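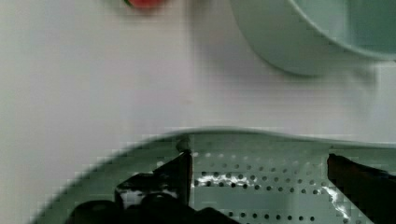
A reader, Byun, wrote under my earlier post that a colander is a colander, and that it makes no sense to pay for a matching bowl when any old pot can catch the water. I thought about this remark for a while, because before I bought the set I had the same opinion. Now I have used it since last August and my opinion is more complicated, so I will try to write it in order.

The set is from Hirnmont and I paid 29 dollars for it, in the kitchen shop on Oldale Street. It comes as two pieces, a bowl and a colander, both in the same pale mint green. There was also a white version and a dark gray one. I chose the green because my kitchen is very white and I wanted one thing in it that has a color. In the evening light it looks more gray than green. If you want a strong green, you will be disappointed.

First, the good side. The colander has a flat floor, and this was the reason I took it and left the cheaper round one from Skoron on the shelf. I wash a lot of small things: cherry tomatoes, blueberries, lentils, sometimes radishes. In a round colander everything rolls to the middle and makes a heap, and the fruit at the bottom carries the weight of all the others. With the flat floor I can spread the berries in one layer and leave them to dry while I do something else. I had much less squashed fruit this year.

The holes are small and they are in straight rows. Rice does not go through, at least not the long kind that I buy. Red lentils stay in as well. Quinoa escapes, so for quinoa I still take out my old sieve. Small holes also mean slow water. When I pour out a full pot of pasta, the water stands for a moment in the colander before it goes down, and I had to learn to pour in two parts. The first time I poured everything together and I got hot water on my sleeve.

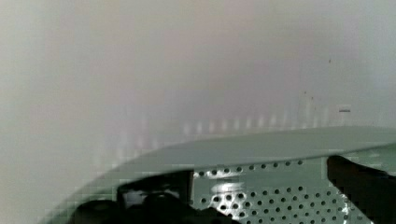

The cleaning is where I have to take away some points. Starch from potatoes and pasta likes to sit in the holes, and if you let it dry there you will need a brush. A sponge goes over the top of the holes and does nothing. I use an old toothbrush, under warm water, immediately after the meal, and then it takes a minute. When I forget it until the next morning it takes more like ten. The dishwasher helps but it does not solve the problem completely, and I found dry pieces of potato after a full program on the hottest setting.

I also want to say something about the rim. It has a small lip, which is comfortable for the fingers, and you can hold the colander with one hand when it is not too heavy. With a big head of wet lettuce and some carrots on top, I prefer to use both hands. A real handle would have been welcome. I do not understand why the company saved on this.

About the bowl I have almost only nice things to write. The rim is thick and rounded, it does not cut into the hand, and it is big enough for a salad for four people or for a bread dough of normal size. I use it more often than the colander. On some days I use it alone for peels and other waste when I cook, and it goes from the table to the bin without a drop on the floor. So to Byun I would answer that yes, any old pot can catch the water, but I do not serve a salad in an old pot.
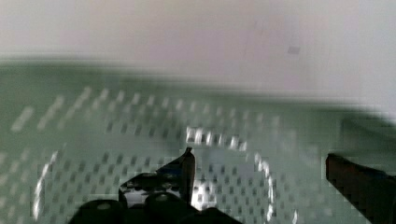
Another small thing is how much room it needs. My cupboard is narrow and the colander must lie on top of the plates, with the glass dishes on the other side. It is wider than I expected. Please measure your shelf before you buy it, I did not do this and I had to move the baking tins to another place. In the sink it is also not small, and when it is in there I cannot wash a pan next to it.

After all these months the color is the same as on the first day. Tomato sauce did not stain it, turmeric did a little, and this went away after two days near the window. There are fine scratches on the floor of the colander, I think from the metal spoon, and you see them only when the light is strong.

Would I buy it again? For 29 dollars, yes. If you cook mostly pasta in big amounts, look for a colander with larger holes and handles. If you wash fruit and vegetables every day as I do, the flat one is more pleasant to work with. The shop told me the colander is also sold alone, without the bowl, but I have not seen it there so far.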